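Part 4: Setting up your stop on the Griltham snack swap

Okay, you've got your name on the route list and your welcome email from Gisela Ruppert, so now comes the bit where you set up your stop. I wrote the first version of this guide on my kitchen counter and I've patched it a lot since, so if a step sounds like it was added by somebody annoyed, it was. That somebody was me.

Before you start

You'll need a carton, a roll of packing tape, a marker, a kitchen scale and your route card. The card is the yellow sheet with your stop number on it. If yours never came, write to Jannik Kettler (not Jannik Kröger – he handles the Esbridge side and gets everyone's mail by mistake).

4.1 Getting the carton ready

1. Pick a corrugated carton with all four flaps still on it. I've used shoe boxes in a pinch and I regret every one of them.

2. Tape the bottom seam twice, once along the gap and once across it. Go a few inches up the sides too.

3. Peel or black out any old shipping labels. We had one carton go back to a garden store in Llorente because I left the old barcode on!

4. Write your stop number on two sides with the marker. Big, please.

5. Weigh the empty carton and write that number inside one of the flaps. Mine was 194 grams last time. You'll want it in 4.3.

Note: The person after you will reuse the carton if it's still sturdy, so go easy on the stickers. I love stickers, I know, it hurts.

4.2 Choosing what goes in

1. Check the allergy line on the route card first. It can change between rounds, so don't go by the card you had in April.

2. Choose sealed, store-bought snacks only. I bake, and I'd love to send you all my ginger bars, but the rule is the rule.

3. Look at the date on every packet. It should have at least 30 days left when it leaves your house.

4. Mix it up a bit – something salty, something sweet, and one thing you'd never have bought before you joined. Narendra Dwivedi put in a bag of roasted lotus seeds two rounds ago and I've been hooked ever since.

5. Leave out anything that melts if your round runs in summer. Yes, that means chocolate. Heikki Niskanen's carton spent an afternoon in a parked van in Erketti and what came out was basically a brick with a wrapper baked into it.

Caution: Don't send anything with nuts to a stop marked N, even if the nuts are way down the ingredients list. If you can't read the label, leave it out and pick something else.

4.3 Packing and weighing

1. Put heavy or hard things in first and chips or puffs last.

2. Don't squash the air out of puffy bags. It's what keeps the contents in one piece.

3. Put the carton on the scale. The snacks alone should come to no more than 600 grams, so take off the empty weight you wrote on the flap. (My last one came to 426 and it looked plenty full to me.)

4. Add crumpled paper if things slide when you tilt it.

5. Lay the route card on top, face up, then close the flaps and tape them.

Note: If you're over the limit, take something out. Please don't swap in a thinner box to save weight, I've tried it and the corner split open on the porch.

4.4 If something goes wrong

Carton arrives crushed: open it anyway, set aside any packet that's torn, and tell the stop before you.

Carton doesn't arrive: give it a few extra days, then write to Gisela. She can see where it was last signed for.

You've got a snack nobody at your house will touch: send it on in the next round. Somebody out there likes licorice. 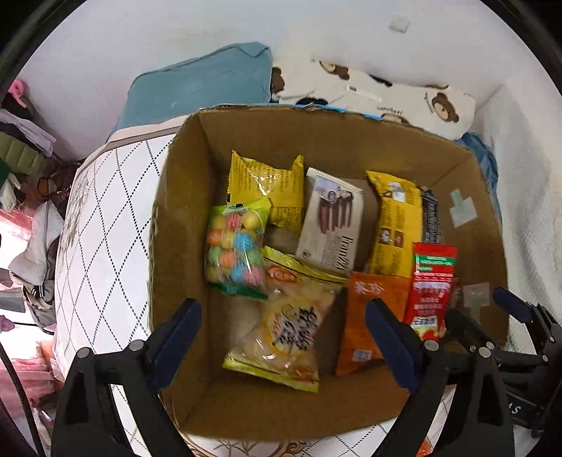 Snacks in an open carton, packed and open (step 4.3).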